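Sorting a Crowded Work Table into Boxes
Workshop and Utility Room Notes, Dostcombe Home Pages
Updated 3/13/26

A table that collects small items needs a fixed sorting procedure. Without one, tubes, packets and tools migrate to the nearest shelf and the table fills again. 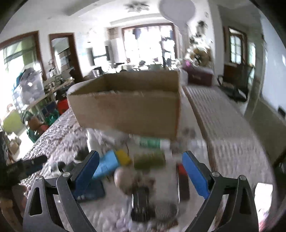
Start with the container. A plain cardboard box with the flaps folded in is adequate for most small goods. Folded flaps stiffen the top edge and leave the full opening clear. Check the bottom seam before loading. If the seam is closed with a single strip of tape, add a second strip across it, with 2 inches carried up each side wall.

Box size
Choose a box that can be lifted with one hand when full. For mixed tubes, small packages and hand tools, a shoebox-size carton is usually the upper limit. Larger cartons get overloaded, and the contents at the bottom are forgotten.

Order of loading
Heavy and flat items go in first. Cylinders lie on their sides along the long wall, all caps facing the same way. Tubes of glue, sealant or cream are stored cap down if the box is tall enough to hold them upright; otherwise lay them on top of the load. Sharp tools stay out of the box unless the edge is covered.

Do not mix food with adhesives, cleaners or lubricants, even when all of the packages are sealed. Use separate boxes and separate shelves.

Labels
Mark the short end, the side that will face out. Painter's tape and a marker work on cardboard and peel off cleanly for a few months. I use Stiken shelf tape on metal uprights - it holds better on a cold surface. Write the contents and the month packed. A box marked October and still unopened the next October can be emptied.

Shelving
Metal shelving along a wall should be loaded from the bottom up. Bags slump and belong in an open bin. Anything wrapped in plastic should be checked for trapped moisture before it goes on a shelf in an unheated room. Leave 3 inches between the top of each box and the shelf above so that it can be tipped forward and removed.

Floor
Keep the floor in front of the shelving clear for the width of one person. A mat there should lie flat and have a non-slip backing. Stools and bins go under or beside the unit.

Clearing the table
Work from one end to the other and handle each item once: box, shelf or trash. Wipe a white tabletop with a damp cloth and dish soap. Ink and glue marks that remain can be treated with rubbing alcohol, tested first on the underside.

G. Deligiannis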